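Home | News | Guides | Reviews | Events | Forum

Visit Report: Open Day at the Kidero Studio, Florkbridge

Published December 19, 2020

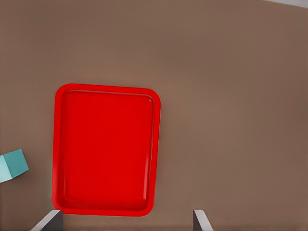
Purpose of the visit

The Lokitz Players' Association was invited to send a delegation to the open day held by Kidero, the developer of puzzle and adventure games for home consoles. Twenty places were reserved for the Association, and all were filled. The delegation was led by Gemechu Adugna, who also prepared the notes on which this report is based.

Arrival and registration

Visitors were received at the main entrance on Mill Street and given a badge, a printed schedule and a floor plan. Face coverings were required throughout, and groups were limited to 9 persons per room. The Association's delegation was therefore divided into three parties, which followed the same route at different times. Registration was slow for the first party, as the list held at the desk was an earlier version from September.

Design floor

The tour began on the second floor, where level designers explained how a stage is planned. Each stage is first built in plain shapes and played through many times before any scenery is added. Staff stated that a typical stage is played 300 times in this form. Members asked whether hidden items are placed at this point or later. The answer was that most are placed late, once the walking routes are fixed, and that a small number are moved again after testing.

Testing rooms

The testing department occupies the rear of the building. Members observed two testers working through the third chapter of a game that has not yet been announced, and were asked not to discuss its title or setting. The department keeps a written log of every fault. Save file errors are handled first, followed by faults that stop a player from finishing a stage. Spelling mistakes in menus are collected and corrected together near the end of the project.

The head of the department, Ms. Steinarsdóttir, took questions for the remainder of the hour. Several members raised the matter of unlock codes, which Kidero has not included in its last two releases. She replied that codes are still used inside the studio and that a decision on restoring them for players had not been made. She also confirmed that the 100 percent completion reward will no longer depend on timed challenges.

Play session

The afternoon was set aside for play on current releases. Two-player mode was available at every station. The sound in the far corner of the hall was too low to follow the dialogue, and this was reported to the staff.

Remarks for future visits

Members traveling by train should note that the Florkbridge station is a long walk from the studio and that the bus does not run after 6 p.m. Food is not sold on the premises. Requests to join the next visit should be sent to the Association's office in writing, with the member's number.

14 comments | 37 shares

Related items
Kidero Puzzle Stages: Full Walkthrough
How to Back Up Your Save Files
Members' Notice: Winter Tournament Rules
Two-Player Games for Small Rooms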